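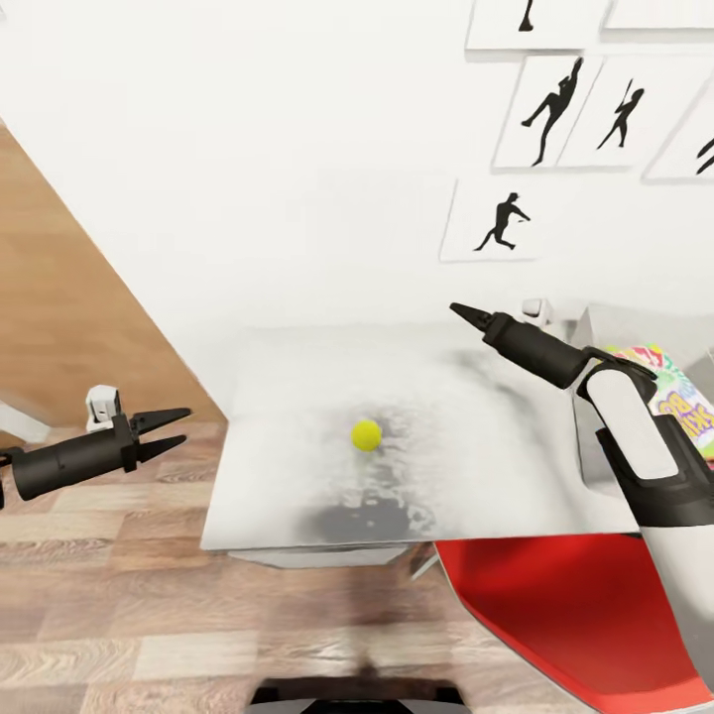
Rooms We Made Up: a gallery from the Tondlow project

Welcome, and thank you for stopping by! We have been promising a page like this for a long while, mostly to family members and to the students who come through on open afternoons and want to know what we do all day. Tondlow is a small research project on teaching a two-armed robot to tidy up after people, and nearly all of the teaching happens in rendered rooms that exist only on our computers. Ming-te Fung wrote the program that puts the rooms together, Réka Veres and Attila Fodor run the training, and I (Anikó Vincze) look after the tests and, because I talk the most, the web page.

The method fits in a paragraph, so I'll try. We build a room, drop one everyday object into it, and let the simulated robot practice picking that object up. Then we change the room: another floor, another wall, different clutter, the light from somewhere else. The object stays an ordinary size and the job stays the same. For the study on this page we used 200 rooms for training and kept another 40 locked away for testing, so that every score you read below comes from a room the robot had never practiced in. The captions run longer than captions should. Réka has already told me so.

The tennis ball room

One of our favorites, and the one we show first whenever we give a talk. The ball sits a little left of center on a white table with a mottled gray-and-white top, and the robot's own shadow falls over the near part of it. We care a great deal about that shadow, as you'll read further down. The left gripper is open and the right one is closed, with the right arm reaching diagonally toward the back of the table, and for a small yellow ball the left hand is plainly the one you'd want to use. Our early versions didn't always agree.

On the walls

Ming-te's program hangs pictures from a folder of artwork, and this room drew the sports set: black silhouettes in white frames, a runner and a kicker among them. They do nothing for the robot. It still has to learn that a dark shape on a wall is none of its business, and in the first month of training it was surprisingly interested in dark shapes on walls. I grew fond of the runner during that time. I must have looked at him more often than at any real painting in my own house.

Floors

The floor in the tennis ball room is light brown wood-look planks, and the program has many others to pick from, tile and carpet and a dreadful speckled green that Attila insists on keeping because he grew up with it. We tried an early set of rooms with a single floor throughout, thinking that a robot working at table height would hardly notice. It noticed. Scores in rooms with an unfamiliar floor dropped enough that we went back and rebuilt the whole set, which cost us most of July and a good deal of coffee.

Clutter beside the job

Most of our rooms have something bright and distracting close to the work, and here it's a tie-dye package in pink, green, yellow and blue, partly hidden behind the right arm. There's a red chair seat with a white rim lower down as well. Réka calls these things "the neighbors." The rule is that a neighbor may be as loud as it likes as long as it leaves the object reachable, and the program checks this before a room is allowed into the set. Bright neighbors turned out to be fairly easy for the robot. The hard ones were pale things near pale walls, which it would sometimes lean toward for no reason that any of us could find in the logs.

The shadow runs

This is the part of the study I'd most like people to remember, so please bear with me. In our older renderer the robot cast no shadow at all. It made the pictures quicker to produce, and we told ourselves that it couldn't matter much. Then Attila trained the same program twice, once with the robot's shadow switched on and once with it off, leaving everything else alone, and ran both through the locked rooms. The version that had grown up without shadows hesitated whenever a dark patch fell on the table near the object. Its hand would come down, stop, go back up a little and come down again, very much like somebody feeling for the last stair in the dark.

The version trained with shadows went straight in. We gave both of them 50 attempts at the same ball on the same table, moving the ball a little each time, and the shadow-trained one missed so seldom that Attila went looking for a bug. He spent two days on it. There was no bug, though he did find an unrelated mistake in how we were timing the runs, and everyone's numbers had to be redone.

Which hand?

A robot with two arms has to choose, and we never told ours how. There is no line in the program saying that things on the left belong to the left hand. We gave it a small penalty for moving both arms when one would do, and let it work out the rest. By the end of training it mostly picked the closer hand and kept the other one out of the way, and the "mostly" is a whole chapter in Réka's thesis. When an object lands near the middle of a table it can still change its mind halfway, and you get a polite little dance in which both hands start forward and both draw back. Visitors love this. We would like it gone by spring.

Soft and round things

We picked a tennis ball for so many of these tests because it's forgiving to hold and unforgiving to approach. Bump it and it leaves. A block will wait for you, and so will a cup most of the time, but a ball that has been nudged by a fingertip is already on its way to the floor. Our simulated ball has a fuzzy look to it and rolls with a bit of drag that Ming-te tuned by hand, rolling real ones down a hallway and timing them, until the two agreed well enough for our purposes. Anybody who wants the settings can write to us and he will send them, along with more explanation than you asked for.

What we still get wrong

Plenty! Glossy tables give us trouble, and so do rooms lit from low down. We took 20 of the worst failures and went through them together over a long lunch, and the pattern was that the robot usually saw the object perfectly well and misjudged how high the table was. That's a different problem from the one we had been working on, and a slightly embarrassing one. Maj-Britt Hägglund, who visited us from the Ceven group, suggested letting the robot touch the table edge first to learn where it is. We're trying that now, and it looks promising in the few rooms we've finished. It's also slow, and there's a lively argument in the office about whether slow matters for a robot that tidies up while you're out.

About using these pictures

Teachers are very welcome to use them in class, and so is anyone writing about the study, as long as Tondlow is credited. If you need a larger version, send us a note and say which room you mean. We name them after the object and the wall, so the one with the ball is "tennis, sports wall" in our files, and you'll make Ming-te happy if you call it that. We hope to add the kitchen rooms next. They're a good deal messier, and the drawers don't all open yet.

Related pages
Ogunleye: the object library behind our rooms
Notes from the shadow runs, with scores by room
Kistutwood workshop: slides on two-handed choice
Touching the table first: early results with Ceven
Open afternoons: how to visit

Contact the Tondlow project | © Tondlow project, text and renderings | Back to top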